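Section 4: Teaching the detector what an empty table looks like

Before Pevmont can find anything, it has to learn what nothing looks like. I skipped this step in October and spent days chasing ghost objects, so please do it first!

1. Open Muronon and load your arm profile.
2. Send the arm to the Durdale pose (that's my name for the look-out pose, and it's in the presets).
3. Open the gripper all the way and clear the table. 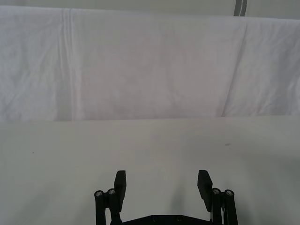 The background model averages 40 snapshots and saves whatever stays put. That includes your own fingers, so keep them wide open like mine and the self-mask will cover them. Long folds in the cloth are fine too, as long as nobody tugs it afterward.

4. Click Learn Background and wait for the counter to finish.
5. Set Minimum Blob to 4 pixels. Go lower and every tiny speck on the table turns into a "part" (ask me how I know).

Caution: keep your hands away from the arm until the status light in Muronon goes gray.

6. Run Check Mask, still with the fingers open.

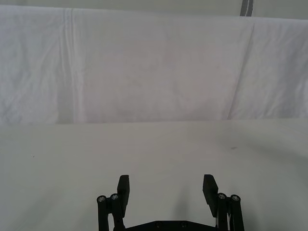
If the check lists more than 2 detections, raise Minimum Blob by one and run it again. Once you're happy, save the result to the Gebru folder, or the planner won't pick it up.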